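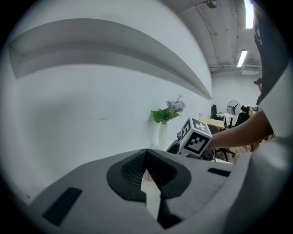
Rigoberto Marulanda asked, on reading the last report, why a written rule was needed for something as small as fitting a marker cube. The answer is in the returns for the first month. Two operators working from the same verbal instructions had seated the cube differently, and their recordings could not be used together until the offsets had been worked out again. The rule is now one line on the start sheet: no session begins until the cube has been checked against the reference position and the check has been signed.

Progress against the work plan

The Paucar project was funded to produce a code of practice for recording hand-held gripper demonstrations, and to test it in daily use before it goes to the partner sites. The code now has 9 sections. Seven are in use and two are still in draft (storage of recordings, and handover between shifts).

Section 1, calibration. In use. The check is done at the start of a session and again after any knock or drop. A gripper that fails twice is tagged and put aside until the lead has looked at it.

Section 2, the work area. In use. Cables are to be kept off walkways where they can be, and taped down where they can't. We are not yet meeting this one in full. Floor cables were raised at two internal checks and the tape has been reordered.

Section 3, people nearby. In use. Anyone who may be recorded is told before the session starts and can ask for the recording to be deleted. The wording of the notice was changed in August after Mistar pointed out that it did not say how long recordings are kept.

Section 4, working time. In use. An operator records for no more than 60 minutes before a break, and the break is taken away from the table. 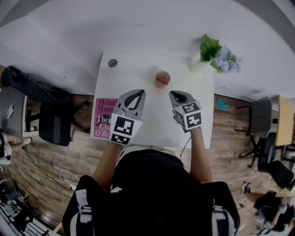
Efraín Muñoz has asked for the limit in section 4 to be shorter for two-handed tasks: with a gripper in each hand your wrists are tired well before the hour is up, and the last few recordings are the ones that get thrown out. We think this is right. The next version will set a separate limit for two-handed work, once the break records have been looked at.

Sections 5 to 7 cover the naming of tasks, the rejection of recordings and the reporting of faults. All three are in use and have needed only small changes. The main one is that a rejected recording now has to carry a reason from a fixed list. Free text was being left blank.

Figures

The target for the period was 2000 accepted recordings made under the code. The total stands at 1918. The shortfall comes from the days lost while the start sheet was being rewritten, and we expect to make it up without asking for an extension.

Changes to the plan

Prisia was to have reviewed the full draft by now. They have had sections 1 to 4 only, as we did not want to send the remaining sections while the rejection list was still changing. The trial at the Malta site stays where it was in the plan, but will start with one-handed tasks – the two-handed limit has to be settled first.

Still to do

Finish the storage section, including who may delete a recording and how this is logged.
Agree the shift handover form with both shift leads.
Clear the outstanding point on floor cables and check it again.
Send the complete draft to Prisia.

No change to the budget is requested for the next period.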